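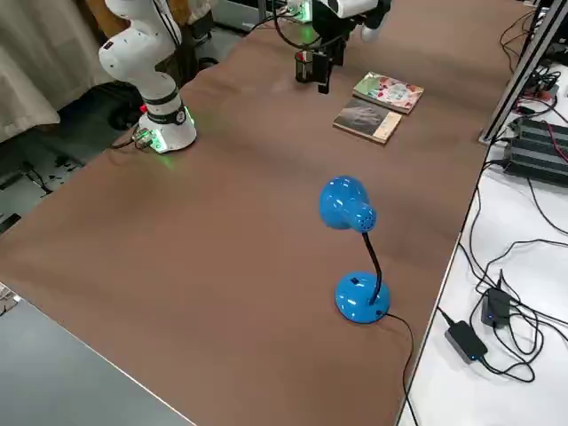 Maiara Dantas wrote back on the first draft of these notes that a desk lamp should be chosen by where the shade ends up, and that most buyers choose it by the base. I have kept her order. Shade first, then reach, then base, then whatever else has to share the surface.

Talk: Small Lamps on Shared Tables
Udby reading room, April 13, 2022
Running time 23 minutes, questions after

Opening. Skip the history. Go straight to the blue lamp and the two paperbacks. State the problem: one light source, one reading position, a table that is used for other work as well. Ask the audience where they would put the book. Take one or two answers and move on.

Point 1. Shade shape. A dome shade gives a defined pool of light with a fairly hard edge. The blue one is tilted to the right, so the pool will fall to the right of the lamp. A flat page wants the pool centered on the text block, with the bulb itself hidden from a seated reader. If the reader can see the bulb, lower the shade before changing the bulb.

Point 2. Ventilation. Note the ring of small holes in the neck piece. Enclosed shades hold heat at the top, and openings near the neck let some of it out. Do not cover them with tape or felt. We had a Foltton lamp in the August series with its openings painted shut, and the socket discolored within the term. With LED bulbs the heat is lower but the electronics sit in the bulb's base, so the advice stands.

Point 3. Gloss. A glossy shade shows fingerprints and throws small highlights. On a smooth brown surface this is a minor matter. On glass or white laminate it is a real one. Wipe with a damp cloth, unplugged, and dry it before switching on.

Point 4. Books under the light. Two paperbacks in an offset stack are fine for an evening. For longer storage, square them up or stand them upright. An overhanging cover takes a curl, and the exposed strip fades at a different rate from the rest. Pink and red inks are usually the ones people notice first. Gray photographic covers hide the change longer.

Point 5. Placement. Books parallel to the table edge, lamp on the side opposite the writing hand. Keep the lamp 4 inches clear of any paper. Route cables off the back or the side, never across the reading position.

Demonstration. Nallel lamp first, then the Thongsuk. Same bulb in both. Set each shade at its lowest position and raise it in 7 steps, reading the meter at the page each time. Call the numbers out loud, the back row cannot see the display. Allow two minutes per lamp. If the meter drifts, use the figures on the handout.

Likely questions. Color temperature: warm white for evening reading, neutral for drawing. Clamp lamps: separate talk. Secondhand lamps: have the cord and plug checked before use.

Handouts are on the chair by the door. Collect the meters before people leave.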